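The Ila Lidded Box, 47 oz
by Etimora

Clear / Smoke
In stock, ships in two to three days

Hi, it's Geeta! If you've bought from me before you know I don't really do short product pages, so grab a coffee. If you only came for the numbers, they're down near the bottom.

I started Etimora because I was sick of my own kitchen. I cook a lot of dal and rice, I buy spices in the big bags (the small jars are robbery), and for years everything lived in a drawer full of takeout tubs with somebody else's lids. I sold tins first, then the Maurya jars, and people kept writing in to ask for a box with the lid attached. So I made one, and it took forever, and I love it.

The Ila is a clear box with a hinged lid. You can see what's in it from the side, you can stack it, and you can't lose the lid unless you really work at it. I've got nine of them on the shelf over my stove right now. Red lentils, yellow lentils, the short pasta my son will eat, the short pasta he won't, and so on.

What I keep in mine

Dry stuff, mostly. Lentils, beans, rice, oats, crackers, tea bags. It's great for tea bags! Flour is fine too, but I'd put the bag inside the box and fold the top over, otherwise it gets into the hinge and you'll be at it with a toothbrush. I don't use mine for soup or anything runny. The lid closes snugly and keeps the pantry dust out, but it has no gasket and it will leak if you tip it over in a bag. If you need something for soup, get the Vellar tub, it has the silicone ring and the four clips.

My friend Ritu Pant keeps sewing stuff in hers (bobbins, snaps, that endless supply of spare buttons) and she has bought more of these than anyone. She talked me into the label spot on the front, a slightly frosted patch where pencil and grease marker both stick and both wipe off. I was going to leave it plain. She was right and she brings it up often.

The hinge

I went back and forth on this more than anything else. The first samples had a thin folded hinge like the ones on berry boxes, and I hated it. It went white along the crease and then it split. The one we ended up with has a little rod running through it, and our workshop opened and closed a sample 1019 times before they got bored and went home. It was still fine. I've had my oldest box since last January and I open it every single morning for oats.

The lid goes up and a bit past straight, so it stays out of your way while you scoop. If you want it off for washing, open it all the way, press in one end of the rod with your thumb and slide the lid sideways. The first time is stiff. It loosens up after that, I promise.

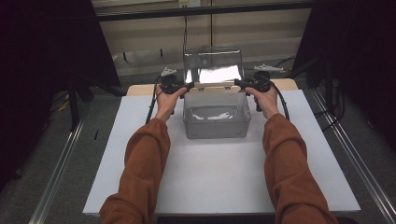 Washing it

Top rack of the dishwasher, or warm water and a soft sponge. Please don't use the green scrubby side! It scratches, and then you'll write to me and I'll feel bad. Let it dry with the lid open. Turmeric will stain it if you leave it long enough, same as it stains everything else I own. A day on a sunny windowsill helps with that.

Don't put it in the microwave, and don't pour boiling water in it. Fridge is fine. Freezer is fine too, just let it warm up a little before you bend the lid back.

The numbers

Holds: 47 fluid ounces, filled to the rim
Material: BPA-free plastic, steel hinge rod
Colors: clear, smoke
Stacks: yes, with other Ila boxes and with the small Maurya trays
Dishwasher: top rack only
Microwave: no
Spare parts: lids and rods sold separately

How many I have

This batch is 200 boxes, and almost 70 of those are already spoken for by people on the waiting list. Smoke is the smaller half, so if you want a matching set in smoke I'd order it all together. The next batch is the same mold and the same plastic, but I can't swear the smoke will be exactly the same shade. It came out a touch browner last time.

Shipping and returns

I pack orders on Tuesdays and Fridays. They go out in paper padding, and the boxes come nested with the lids off, so you'll need to slide the rods in yourself. There's a little card that shows you how. If one shows up cracked, send me a picture and I'll mail another, no need to send the broken one back. If you just don't like it, you've got thirty days, and all I ask is that you wash it first.

Bulk orders for shops and classrooms go through Ritu now, so put her name in the subject line when you use the contact form.

Page updated 2022-02-07. Smoke lids are back in the spare parts section.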